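# Pattern Returns to the Wall

For most of the past two decades, the painted wall was the standard finish in homes, offices and public buildings. Paint was cheap, it could be touched up in an afternoon, and it gave offense to no one. Wallpaper was kept for period houses and the occasional hotel lobby. That position has changed, and the Venter Museum of Domestic Design has devoted its main galleries this season to the subject.

The exhibition draws on the museum's holdings of 2906 samples, the oldest of them small block-printed sheets that were pasted edge to edge before the continuous roll was in general use. Many were recovered from the backs of cupboards and the insides of trunks, where the colors had been kept from the light. Others came to the museum in the pattern books that salesmen carried from door to door. Only 2289 of the samples have been cataloged in full. The remainder are being studied by the paper conservation department under its head, Anathi Du Plessis, whose staff expects to complete the work in July of next year.

Curling and wave-like designs form the largest single group. Their appeal to printers was partly practical. A stripe shows every wall that is out of plumb, and a large flower must be matched with care at each seam. A dense, wandering line forgives small errors in hanging, and it can be carried around a corner with little disturbance to the eye.
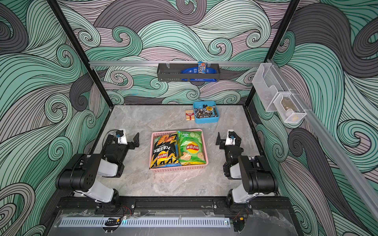
*Swirling curls in mint, deep green and charcoal, with fine black contour lines.*

The conservation of such papers is slow work. Each sheet is first examined for loose pigment, and then cleaned with a soft brush and a dry sponge. Where old paste has turned brown, it is softened with damp blotters and lifted a little at a time. Some seven layers of paper were found on one plaster fragment from a boarding house, the lowest of them a plain blue. The museum has chosen to display the fragment with its layers stepped back like a staircase, so that visitors may follow the changes of taste from one tenant to the next.

"A wallpaper is rarely saved on purpose," Du Plessis writes in the exhibition guide. "It survives because someone covered it, or because the room was closed."

The second gallery considers manufacture. Visitors may handle carved pear-wood blocks and compare them with the engraved rollers that replaced them. A long case is given to the Unum range, a set of machine prints sold to schools and clinics on the promise that they could be washed. The washable coating was a true advance, although it yellowed badly near stoves, and few complete lengths remain.

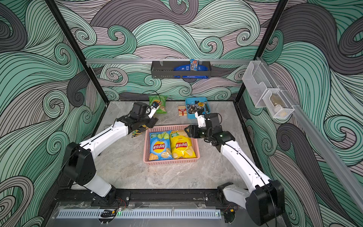

*Mint green, slate gray and pale pink bands across three wallpapered panels.*

Present-day production receives a smaller room. Digital printing allows a single panel to be ordered at any size, and a designer need no longer plan for a minimum run of hundreds of rolls. The museum notes the benefit and also records a concern. Short runs leave few offcuts behind, and the pattern book has largely been replaced by a web page that may be taken down at any time. The department has begun to ask living designers for 2 full repeats of each new pattern, together with a note of the inks used.

The exhibition opens on 15th April. Admission is included in the general ticket. A reading room beside the final gallery holds reproductions of the pattern books, and owners of old papers may leave a sample there for identification by the department.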